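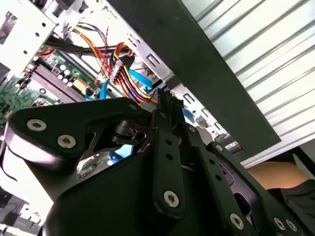

Home | Projects | Reports | Contact

Gilwood logo and icon: progress report, Wed 23 February

The icon brief was signed off in December. Drosteck sent 16 rough sketches and we have cut these to five. Most of the rejected ones lost their shape at favicon size or looked grey on a dark background.
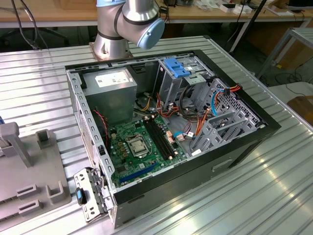 Two of the five use the letter G on its own. The other three pair it with a leaf. Rorumel has asked for a one-colour version for stamps and invoices, which wasn't in the original scope. Drosteck has quoted $753 for the extra work and we need your approval before they start.

Still to do: final colours, the wordmark spacing, and vector files for Mabaso to print from.

Filed under: Branding, Logo design

This site uses cookies. Accept | Manage preferences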